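The ten rules on the side of my fridge

I have been meaning to write up my house rules for months, and the thing that finally got me going was a comment under my last post asking whether a hobbyist really needs "standards" to teach an arm to pick things up off a tray. I got very excited and started typing a reply, and the reply got so long that it had to become a post of its own. So here we are!

Some background for anyone new. I run a small pick-and-place project I call Doltwood. It's an arm with a two-finger gripper, a handful of cameras, and a slowly growing pile of recorded episodes in which something gets picked up and put somewhere else. I drive the arm by hand for the recordings and train on them afterward. No lab, no funding, no deadline. For the first 119 episodes I had no rules at all. I put things down, I hit record, I moved things, I stopped recording when I got bored. It was a wonderful couple of weeks, and almost none of it was usable.

The episodes weren't bad, exactly. I just couldn't tell them apart. Some started with the gripper open and some with it closed. Some had the object list in the file name and some had it in my head. When a trained model did something strange, I had no way to go back and ask which recordings had taught it that, and I ended up throwing the lot in a folder called "old" and beginning again with a sheet of paper taped to the side of the fridge.

There are 10 rules on that sheet now. I won't go through all of them (a few are only about cables and one is about coffee), but these are the ones I would hand to a friend.

Rule one is that the work has a border. Everything the arm is supposed to touch starts inside a tray with a raised edge, and everything it isn't supposed to touch starts outside. A border that both you and the cameras can see settles so many arguments. Is that a dropped object or a placed object? Look where it ended up relative to the rim. I tried masking tape on a bare counter first and it was fine until the tape started to peel, and then I had one border in the early recordings and a slightly different one in the later ones.

Rule two is that the border has to be in the picture at the start of every episode, for the wrist camera as well as the fixed one. I check both views before I touch the controls.
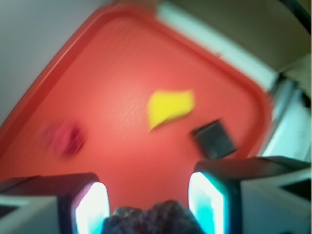

How often should you stop and check your cameras during a session? I do it at the start, after every break, and any time I've bumped something, even if I'm sure nothing moved.

I can hear somebody saying that's too much. It takes less time than finding my glasses! A wrist camera only has to turn by a hair for every approach to look a bit different from the day before, and you won't notice while you're driving because your brain quietly corrects for it. I keep one reference still per camera, and I flip back and forth between the reference and the live view like one of those spot-the-difference puzzles. If the two jump, I fix the mount before going on. I also write the time in the log, so if I was wrong about it being fine, I know where the trouble starts.

Rule three is about grasps, and it's the one I've rewritten the most. It used to say "pick it up cleanly." What does that mean? I had recordings where the fingers nudged an object half the length of the tray before getting hold of it, and on some evenings I'd call that clean. The current wording says that the fingers close once, that the object leaves the surface without being dragged, and that it stays between the pads until the arm is over the target. If I need a second try, that's allowed, but the episode gets marked "retry" and kept in its own pile. I love the retry pile. I used to delete those out of embarrassment, and now I think they might be the most useful thing I have.

Rule four: say what success is before you press record. I write one line in the log, something like "soft thing moved to the near side, nothing else shifted," and then I do it. Writing the line afterward is cheating. I've caught myself at it many times, finishing a clumsy move and deciding that wherever the thing landed was where I'd wanted it all along.

Rule five covers speed. I drive at one setting for the whole session and I note the setting. When I get confident I want to go faster, and when I go faster I get sloppy at the release, so the dial gets set once and left alone. This was hard for me, I'm an impatient person.

Then there's the rule that surprised me by mattering so much, which is rule six, on choosing objects. I used to reach for whatever was nearby, and whatever was nearby was nearly always a block. Blocks are lovely. They have flat sides, they sit still, and you can be a very average driver and still look like a genius. So I trained on blocks and got a model that was good at blocks.

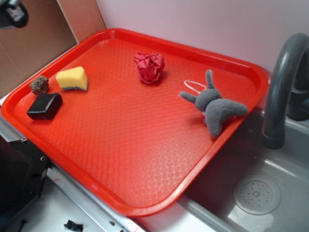
Variety needs a rule of its own, because left alone I will always drift back to the easy stuff. Mine says that each layout must include something stiff, something that squashes, and something with an awkward outline, and that the objects can't all be close to the same size. I'm also strict about having one object that is hard to tell from the background. The crumpled red fabric ball is my favorite for this, sitting on a tray that's red-orange itself, and the gray plush with the long ears takes care of the awkward outline all on its own. Ears are a real test of where you think the middle of a thing is. So is a loop of string, and I go back and forth on whether tags and loops should be allowed at all. For now the sheet says they stay on, on the grounds that things in real kitchens have tags on them.

Rule seven is short: change the layout between episodes, and change it properly. Sliding one thing an inch to the left doesn't count. I pick everything up and put it down again in a different arrangement, turned differently, with different neighbors. I tried rolling dice for positions for a while. It was fun and very slow, and I've gone back to doing it by hand with a rule that no object keeps the same neighbor twice in a row.

Rule eight is the safety one, and I probably ought to have put it first. The stop button lives within reach of the hand I'm not driving with. I don't reach into the tray while the arm is powered and free to move – no exceptions, not even for a quick straighten. Sleeves rolled up, hair back, nothing dangling. When I'm working anywhere near a sink, the faucet stays off and the electronics stay on the dry side for the whole session. I know small arms feel like toys, and mine isn't strong, but a gripper doesn't know what a thumb is. If you share your home with other people, tell them when you're recording, and agree on a word that means stop. Ours is "pancake."

Rule nine is about the log itself. I've tried a few tools and ended up with Zonen, a plain little form I put together that asks the same questions every time and won't save until they're all filled in. Date, session number, speed setting, objects, success line, outcome, comments. The comments box is the best part. Mine are full of things like "light changed, cloud" and "I sneezed at the release." Six weeks later that sneeze explained a very odd wobble!

And rule ten is that no rule changes in the middle of a session. If I think of something better, I write it on the bottom of the sheet, finish the way I started, and decide about it in the morning. Every change gets a version number, and the version number goes in the log with everything else. That way a batch is a batch. I have one set recorded under version three and another under version four, and I can compare them without wondering what else was different.

Since going to the sheet I've recorded 205 episodes, and 100 of those are from the current version. It's a slower pace than in my wild early days. But I can open any one of them and know what was meant to happen, how fast, with which objects, and whether it worked, and when I retrain I can leave out a whole kind of episode to see what it was contributing. I never could have done that with the "old" folder.

A couple of things I still haven't settled. I don't have a good rule for lighting. Shiny patches on the tray move when the day moves, and I can't decide if I should block the window and get the same light every time, or leave it open and let the model see what a room is really like. My feeling in January was to block everything. Now I'm leaning toward leaving it open and writing down the time of day, and I may well change my mind again.

I also don't have a rule for when to quit for the night, apart from my own yawning, and the log suggests my retries climb a good while before I start to yawn. There's probably a number I should set there. If you keep one, I'd love to hear what it is and how you picked it.

The sheet itself is typed up and I'm happy to share it, coffee rule included. Leave a comment and I'll post the full text, version number and all. Next time I want to write about naming files, which I promise is more exciting than it sounds (to me, anyway), and after that about the retry pile and what I've been doing with it.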